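Hornen H2 Immersion Circulator: Three Months of Use

Review by Fadi Zoubi

The H2 is the second circulator from Hornen and replaces a model I used for four years. It clamps to the side of a pot, heats the water and keeps it moving. I bought the unit at retail and have run it two or three times a week since July, mostly for eggs, chicken breast and cheap cuts of beef.

Setup takes a minute. The clamp opens wide enough for a stockpot with a rolled rim, but it does not grip well on thin plastic tubs, where the body leans inward a few degrees. A strip of silicone between clamp and wall fixes this. The minimum water line is higher than on the older model, so small batches of eggs need a narrow pot.

Heating is adequate. Starting from tap water, a full stockpot reached 60 C in 30 minutes with the lid off. Covering the pot with foil helped more than I expected. Once at temperature, the display and my probe thermometer agreed to within 0.2 C near the unit. On the far side of the pot the gap was 0.4 C, and it grew when bags were packed tightly. I would not load more than four bags at once.

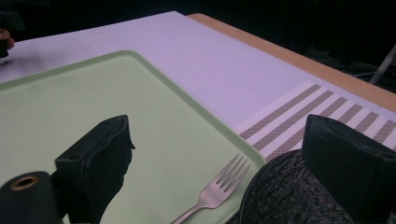 Noise is the main change from the first model. The old pump had a rattle that came through two closed doors. The H2 has a low hum at full speed and is hard to hear in the holding phase. Vibration is still present, and a pot on a bare counter will pass it along. For staging bags before and after the bath I prefer a tray with a raised rim and rounded corners, like the pale green one, as it contains drips and wipes clean quickly. Hornen does not include a tray or a rack.

The app is the weak part. It asks for an account, dropped its connection twice during a 12-hour cook, and buries the manual temperature setting under a recipe menu. The cook itself continued both times. The dial on the unit does everything I need, and I have since removed the app.

Cleaning is simple. The steel sleeve twists off and the impeller can be rinsed under the tap. Water here is hard, and a film of scale had formed on the heater by week five. A vinegar bath at 60 C cleared it.

Dalibor Kadlec lent me his Nilier for comparison. It heats faster and has a better clamp, but it is louder and its sleeve needs a screwdriver to remove. For long cooks in a small apartment I would choose the Hornen. For large pots I would choose the Nilier.

Pros: quiet, accurate, easy to clean
Cons: poor app, high minimum water line, clamp slips on thin walls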